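Open day at the Murkico bindery

I almost didn't go. The open day was on a Thursday, which is a silly day for anyone with a job, and the bindery is a good 40 miles from my house with road work most of the way. But my friend Liv Isaksson had been after me for months to come see where her ledgers are made, and she offered to drive, so off we went with a thermos and a bag of cinnamon rolls.

Murkico is out past the feed store in Cusmont, in a long brick building I must have driven by dozens of times thinking it was a storage place. You sign in at a little desk, they hand you a sticker, and then you get sorted into groups. Ours had 8 people in it, mostly hobby bookbinders like Liv, plus a very quiet teenager who knew more than the rest of us put together.

Our guide was Lorcan Carroll, who has been sewing books there since he left school. He started us in the paper room, and oh, the smell! Paper and glue and a bit of machine oil. He had us tear a strip off a sheet in both directions so we could feel the grain. One way it goes nice and straight, the other way it wanders all over the place. I have been making notebooks for years with the grain going whichever way the sheet happened to fit, so that explains a few of my warped covers.

Next was sewing. They do 1,000 town record books a year by hand, all on linen tape, and the rest go through a sewing machine that sounds like a train going over a bridge. I could have watched the hand sewers all afternoon. Tegan Partington let a few of us try a section on her frame - I got four stitches in before I split the paper, and she just said "everybody does" and handed me a fresh one.

The leather store was Liv's favorite and I lost her in there for a good while. I'm more of a cloth person. They had a shelf of old stock from Bañez in a mossy green that I would have carried out under my coat if I'd worn a bigger coat. It isn't for sale. I asked twice.

Lunch was soup and rolls in the yard, five dollars, cash only. Bring a sweater if you go, the wind comes right through there.

After lunch you can wander around by yourself until four, so I poked into the corners.

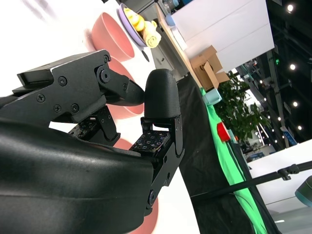

Two black fingers and a little sensor pad with colorful squares.

I finished up in the finishing room (yes, I know), where Kjell Granström was putting gold titles on a set of parish histories. He heats the brass letters, touches them to a damp sponge and listens to the hiss to tell if they're ready. I asked what happens if you get a letter crooked and he said you go home early that day.

The shop by the exit is small but dangerous. I came away with two bone folders, a spool of linen thread and a bag of marbled offcuts. Liv bought half a goatskin and wouldn't tell me the price until we were back on the highway.

They're doing it again in March. Parking is free behind the building, but get there before ten or you'll end up on the grass.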